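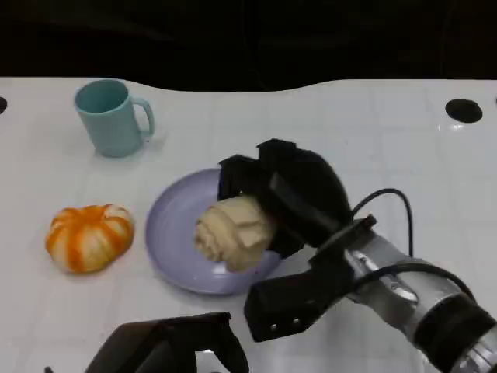 *Table B, setting 27. Turquoise mug, striped pumpkin, lavender plate with swirl roll.*

## Costigan tabletop settings, May gallery

The Costigan collection is a catalog of small table settings built from a fixed stock of tableware, play food and seasonal pieces. Stock is held at the Clotilholm store in numbered bins. Each setting gets a number, a table letter and a short record of what was put out. The full list now runs to 748 entries.

**Table.** White top with a glossy surface and faint grid lines that divide it into large squares. The far edge is a shallow wave, and the background behind it is dark. Pale items hold their outline well enough on the white - the lavender plate more so than the roll.

**Mug.** Matte plastic, pale turquoise inside and out, C-shaped handle. Set upright with the handle turned toward the middle of the table. Stock number 235, Plomow bin. The same mug is used in the breakfast settings.

**Pumpkin.** Small and squat, with vertical ribs, striped orange and creamy white. Placed directly on the tabletop to the left of the plate with a small gap. Filed under seasonal, but issued all year.

**Plate.** Round, shallow, slightly raised rim, pale purple-gray. Stock holds 2 of this type. The second is kept at Durnodlow and is not interchangeable in the records.

**Roll.** Beige, with a swirled and layered surface like folded dough. Held in the gripper over the right half of the plate, lower left edge still touching. Listed as "roll, swirl" and not as "bun" - older entries use both names and are being corrected.

### Notes on the records

Colors are written as they look on the white table, so a piece may carry a different color name in the bin list. Positions are given from the front edge. Loan requests for single pieces go to the Clotilholm store with the stock number and the setting number.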